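## 4. Recording Your First Examples

By now both arms are homed, the cameras are streaming, and Plikell shows a green check next to every device. Nice work! This section covers the part most of us on the team like best: getting real examples into the system, one grasp at a time.

The snack counter task is where we start all new operators. It has bottles, boxes, bars, baskets and trays, so you meet a lot of different shapes in a single session, and you'll feel yourself getting better within the first hour.

### 4.1 Dress the table

1. Clear the front half of the table so both arms can swing through it freely.
2. Put the bottle rack at the back center and fill both tiers.
3. Set the empty serving tray in front of the rack. Most tasks on the Niskanen list end here.
4. Place the stepped acrylic stand within easy reach of one arm. Mix up what goes on it: boxes standing, boxes lying down, candy bars turned at odd angles.
5. Add the baskets and the packed snack tray.
6. Walk the table edge and check that the emergency stop is within your reach and has nothing leaning on it. 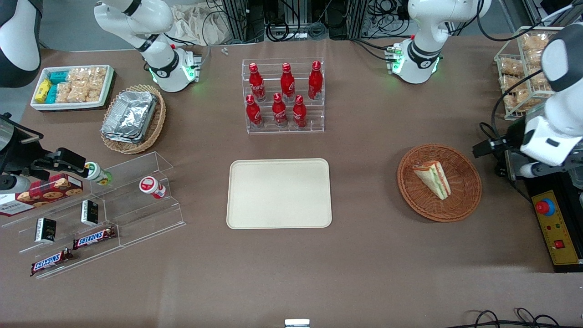

Don't fuss over perfect placement. A learning system that has only ever seen straight rows gets very good at straight rows, and then a customer bumps the stand and everything falls apart. Shift things a few inches between takes. Turn a box. Swap the baskets. Sang Kiều, who wrote the original Itusura task list, likes to rearrange the stand with her eyes half shut, and her sets train beautifully.

> **Caution:** Press the emergency stop before you reach over the table to move anything. Pausing in Plikell holds the arms in place but leaves the motors powered.

### 4.2 Record a take

1. In Plikell, open **Collect > New Session** and pick a task from the list.
2. Type the instruction the way you'd say it out loud. "Put a candy bar on the tray" works great. "Execute item transfer" doesn't help anyone.
3. Bring both arms to the ready pose and wait for the tone.
4. Press the left pedal. Recording starts right away.
5. Do the task at a steady, comfortable speed. If you miss a grasp, back off a little and try again in the same take. Recoveries are gold! The model learns a lot from watching you fix a near miss.
6. Release the object, lift clear, and return to the ready pose.
7. Press the left pedal again to stop, then tag the take **Good**, **Recovered** or **Discard**.

A take that runs past 400 frames gets a yellow flag. You can still keep it, but look it over first. Long takes often have a stretch in the middle where the operator was thinking.

> **Note:** Keep your opening poses varied. Start some takes with the gripper high, some low, and some well off to one side.

### 4.3 Check the wrist view

The overhead view tells you whether the task got done. The wrist view tells you whether the model had a fair chance of learning it, so please look at this one every time you change the layout.

1. Open **Review > Wrist** and step to the moment before the fingers close.
2. Confirm that both finger tips show along the bottom edge.
3. Look for the target. It should be in view and mostly uncovered.
4. Watch clear plastic for glare. A soft reflection is fine. If a bright streak covers the item you're reaching for, turn the stand slightly and record again.

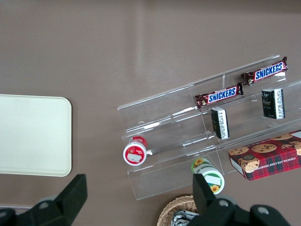

*Figure 4-2. Wrist view over the stepped stand, with two candy bars on the top tier and the gripper fingers along the bottom.*

Small items lying on their sides can slip behind a finger as you come in. When that happens, approach from a steeper angle or rotate the wrist before you descend. You'll get a feel for it quickly.

### 4.4 How many takes?

Record 15 takes per layout, then change the layout. For a first training run, aim for around 100 good takes of each instruction. Our February set for the tray task ended up at 209, and the extra variety showed most with the soft wrappers.

Take breaks. Tired hands make jerky motions, and Vallix will copy those just as faithfully as the smooth ones.

### 4.5 Upload

1. Close the session. Plikell drops anything tagged **Discard**.
2. Choose **Send to Vallix** and leave the station powered until the bar fills.
3. Write a line or two in the session notes about anything unusual: new items, a moved camera, a different operator partway through.
4. Park both arms before you switch off.

If the upload stalls, go to Section 7.2. Your takes stay on the local drive until Vallix confirms them.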